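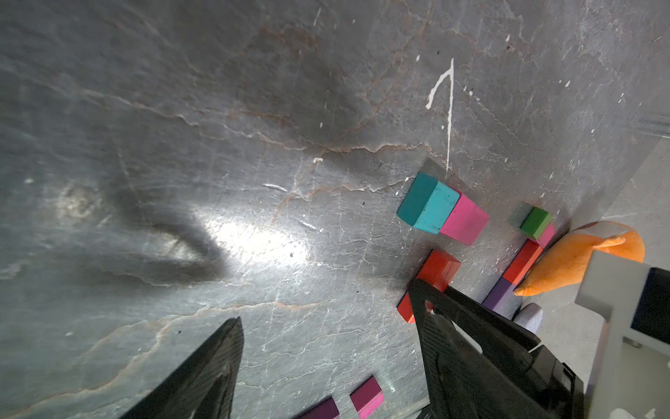
The Long Apprenticeship of a Robot That Cannot Stack

The first thing you learn at Olent, a small robotics outfit upstairs from a tile showroom in Sornau, is that the future of automation sounds like a child's bedroom. A block goes down with a click. Another block goes down with a worse click. Somebody mutters, presses a foot pedal, and begins again.

The robot is called Pal. It has two arms and, on the morning I visited, no opinions. Everything it will ever know about moving toy blocks around a table has to be shown to it by a person, and the showing is what I had come to watch. The company calls this "demonstration work." The people who do it call it "doing blocks," as in "I can't make lunch, I'm doing blocks until one."

The routine goes like this. The operator takes hold of a pair of handles, and Pal's arms copy whatever the handles do, a fraction of a second late, like a polite dinner guest working out which fork to use. The operator picks up a block, carries it over to the row and sets it down against its neighbor. The pedal marks the end. The joint angles, the camera pictures and the opening and closing of the fingers are saved together as one episode, and the operator scrambles the blocks for the next.

An episode lasts less than a minute if all goes well. The collection is named Didik, and it needs 2,000 of them before anyone will try training on it in earnest. When I arrived, the wall chart by the coat hooks said 200. It had said so for a while, I gathered, because an entire batch had been thrown out over a clock that disagreed with another clock.

I asked what made a good demonstration and got a longer answer than I wanted. A smooth one is good. A fast one is fine, unless it is fast because the operator has stopped paying attention. A slightly clumsy one can be excellent, provided the clumsiness gets fixed before the pedal goes down. The learning system copies what it sees, and if it only ever sees flawless grasps it has no idea what to do after a bad one. So operators are asked to fumble now and then and recover. They are not supposed to enjoy this, but some have developed a real flair.

Then there is the matter of habits. In February, the team ran a small trial model and found that it paused for a beat before every grasp, hovering over the block as if saying grace. It took an afternoon to trace the pause to one operator who liked to line things up carefully, and who had recorded most of the batch. The model had learned the job and the personality along with it. Shifts are now limited to 2 hours, and the handles go around the office. Even the bookkeeper has a turn, and is said to have the best wrists in the building.

The view from the wrist

People at Olent talk a lot about the wrist cameras. A camera mounted beside the fingers sees the job at close quarters, and what it sees is mostly table. Here the table is a dark stone-like slab with pale veins, rusty streaks and a good many flecks of white paint, all of which the system has to learn to ignore. You and I do that without effort. A learning system may decide that the paint flecks are the whole point.
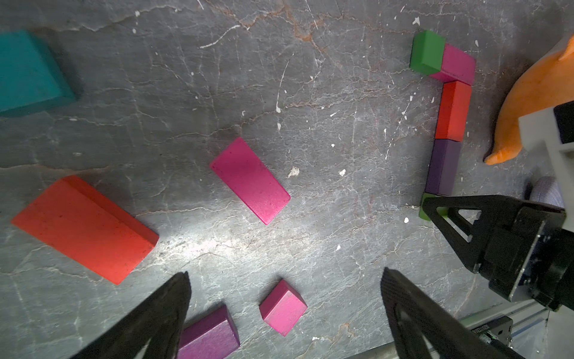 Toy blocks on the stone surface, with an orange plush toy at the right and the gripper fingers below.

The blocks come in the sort of colors that make adults feel slightly tired: teal, red-orange, magenta, purple, green. They are easy for a camera to tell apart until one slides behind the hardware and only an edge of it shows. Glare is another nuisance. The stone can throw back a bright patch of light, and an arm can lay a broad shadow over everything else. I assumed the answer was curtains. The answer was to leave the lights alone and record more episodes, on the theory that the robot will one day work somewhere with windows.

The plush toys stay on the table, too. A system that has only met blocks on a bare surface tends to lose its head when it meets anything soft, so the orange one keeps its place near the row and the operators work around it. Touching it by accident doesn't spoil an episode. Picking it up does.

I was allowed a turn in the afternoon. The handles are heavier than they look, and the fingers close sooner than you expect. My first block went over on its side. My second I squeezed so firmly, and for so long, that the operator beside me asked if I was worried about it. After 9 attempts I had one episode judged fit to keep, with a note attached. I asked what the note said. It said "hesitant."

My contribution is in the Didik set now, hesitation and all, and will be consulted alongside the bookkeeper's when Pal is finally left to manage by itself. Olent would not give me a date for that. The clocks had started disagreeing again, and someone was on the phone about a cable.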